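What Happens in a Vineyard All Year?

A vineyard is a farm where grapes grow. Some grapes are eaten fresh. Some are dried and turned into raisins, and some are pressed for juice or jelly. A lot of them are made into wine, a drink for adults. The plants are called vines, and looking after them takes work in every season, even when there is no fruit to be seen.

This page follows one small vineyard near the village of Plotham. It belongs to the Van Leeuwen farm and has 607 vines. Danish Durrani is in charge of the field.

Winter: the vines rest

In winter a grapevine looks dead. The leaves have dropped and what is left is a brown trunk with thin branches sticking out. The plant is alive, but it is dormant, which means it has stopped growing to save its energy. Bears slow down in winter too, but a vine does even less than a bear.

This is when the vines are pruned. Pruning means cutting off parts of a plant on purpose. Last year's thin branches are called canes, and most of them are cut away. If they were all left on, the vine would grow a huge tangle of leaves and a lot of small, sour grapes. On the Van Leeuwen vines, Danish keeps two canes and removes the others. He bends one to the left and one to the right and ties them to a wire.
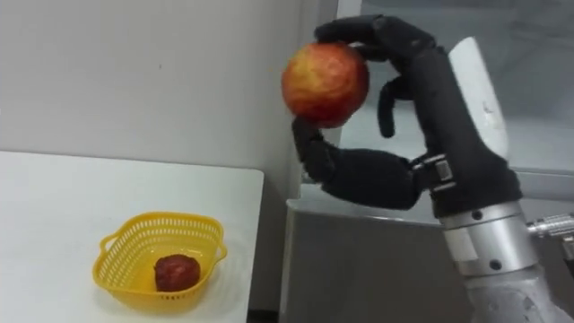

The wires are held up by posts. Posts and wires together are called a trellis. A wild grapevine climbs trees to reach the light, holding on with curly green threads called tendrils. A vineyard has no trees in the rows, so the trellis does that job. It also keeps the fruit off the ground and leaves room for a tractor to drive between the rows.

Spring: buds and flowers

When the soil warms up, small bumps on the canes swell and open. These are buds, and the day they open is called bud break. Tiny leaves come out first. They are often pink at the edges.

Growers worry about frost at this time of year. Frost is ice that forms on cold, clear nights, and it can kill a new bud before breakfast. Some farms have tall fans that mix the warmer air above with the cold air near the ground. Others spray the vines with water. That sounds like a strange idea, but water gives off a little heat as it freezes, and this can keep the bud inside the ice from getting any colder.

Later in spring the vines bloom. Grape flowers are small and green and easy to miss. Most grapevines in vineyards can pollinate themselves, so they do not need bees the way apple trees do. Every flower that is pollinated can become one grape.

Summer: the grapes change color

At first all grapes are green and hard, even the kinds that will be red or purple later. They taste very sour. At Plotham they stay that way through most of July.

Then the grapes start to soften and change color. Growers use a French word for this, veraison (say "vuh-RAY-zhun"). It doesn't happen all at once. One bunch can have green, pink and purple grapes on it at the same time.
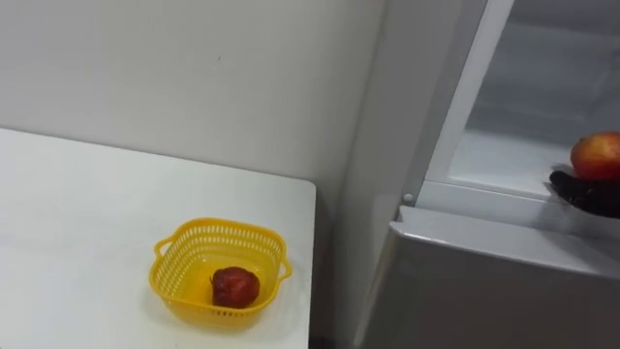
The leaves are busy during these weeks. They use sunlight, water and air to make sugar, and the sugar moves into the fruit. Danish pulls some leaves away from the bunches so that air can get in and dry them after rain. Damp grapes can get mold. He never takes too many, as a vine with few leaves can't make much sugar.

Birds like sweet grapes as much as people do. Starlings can strip a row in a morning. Many farms cover their vines with nets, and the one at Plotham does this as soon as the color starts to show.

Fall: picking time

Picking the grapes is called the harvest. Before it begins, somebody has to decide if the fruit is ripe. Danish picks a few grapes from different rows, squeezes out the juice and puts a drop on a small tool called a refractometer. Light bends as it goes through the juice, and it bends more when there is more sugar. He also chews the seeds - ripe seeds are brown and crunchy, and unripe ones are green and bitter.

Picking starts early, while the air is cool. Last year it took four days and ended on a Friday. Big vineyards often use machines that shake the grapes off the vine. Small ones pick by hand with clippers.

After that the leaves turn yellow and red, then fall, and the vines go back to rest.

Words to know

Bud break: the time in spring when buds open
Cane: a woody branch that grew last year
Dormant: alive but not growing
Prune: to cut off parts of a plant on purpose
Tendril: a thin, curly part that a vine uses to hold on
Trellis: posts and wires that hold up a vine
Veraison: the time when grapes soften and change color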